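News > Company > Press Releases

Products Services Careers Press

Dreteo to Add Robot Arms to Sorting Line at Gusdale Plant

GUSDALE, April 4, 2021. Housewares maker Dreteo will put two-armed robots on the returns sorting line at its Gusdale plant, the company said. The line handles nearly 3,000 plastic items per shift, most of them cups and trays sent back by cafeterias and schools.

The robots are being set up by Bundus, which also maintains the plant's packing equipment. Ten of the 40 people now on the line will move to inspection and repair work. Dreteo said no jobs will be cut and hourly pay will stay the same or go up.

"Picking cups off a belt all day is hard on the wrists and shoulders," said Nives Ferri, plant manager. "We have had trouble keeping people in that job for years."

Employees who change jobs will get paid training during regular shifts. The first group started in March under line lead Rosario Amato. Workers who stay on the line will load the belts, clear jams and check what the robots set aside. Any of them can stop a robot from the floor.

"I was worried when I heard about it," said Ada Marras, a sorter at the plant. "I've been through the training now and I'd like the day shift in inspection, if I can get it."

Dreteo employs 433 people at Gusdale.
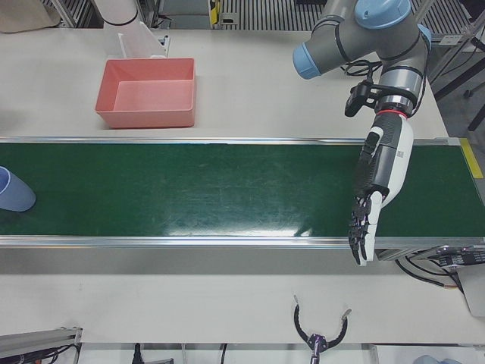 Bundus is setting up the sorting work on a short test station before anything goes onto the plant floor. The two arms end in different hands, one with jointed black fingers and a thumb, the other a black two-finger gripper. A light blue cup lying on its side on the green belt is the kind of item Amato's crew now turns and stacks by hand. Sorters will be asked for comments on the station before the first robot is installed.

Press contact: Dario Gentile, Dreteo Communications | © Dreteo. All rights reserved. | Back to top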